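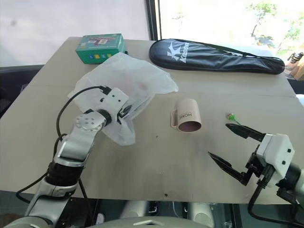

Do we keep both arms on one supply, or split them? Split them. One supply per arm, with a common ground and a single stop switch that cuts both.

**Minutes, Drureva build group, December**

Present: Sulastri Harahap (chair), Jummai Oyewole (minutes).

**1. Power**

The Lonum supply shut down again with both arms under load. The logged peak was 689 W against a continuous rating of 700 W, before the gripper current is counted. Second supply approved. Jummai to rewire the stop switch before either arm is powered from the new unit.

**2. Gripper control**

Thin plastic remains the hard case. The left gripper reports closed whether or not film is held between the fingers, so the width reading can't be used alone. Sulastri proposed a threshold on motor current. Agreed as a trial, left side only. The right side stays on the old settings for comparison.

Small parts: approach speed lowered for the last part of the move. Jummai noted that the finger offset in the Clegg config file dates from the previous set of fingers and has to be measured again.

**3. Software**

Flustar branch merged. The log from the last long run holds 1179 grasp attempts, more than 700 of them with no object label -- these can't be used for tuning until someone goes through them. Sulastri will write a filter for the obvious misses first.

Both arms still home at the same time on startup. Change to left first, then right. Low priority.

**4. Cabling**

Cable loops to be checked at full reach, wrist turned both ways. No ties on the moving section past the elbow. Spare connectors are in the drawer under the drill press.

**5. Actions**

- Sulastri: current threshold, log filter
- Jummai: stop switch, second supply, finger offset
- Both: cable check at full reach

Cost of the second supply to be split 2 ways. Meeting closed 9:40 pm.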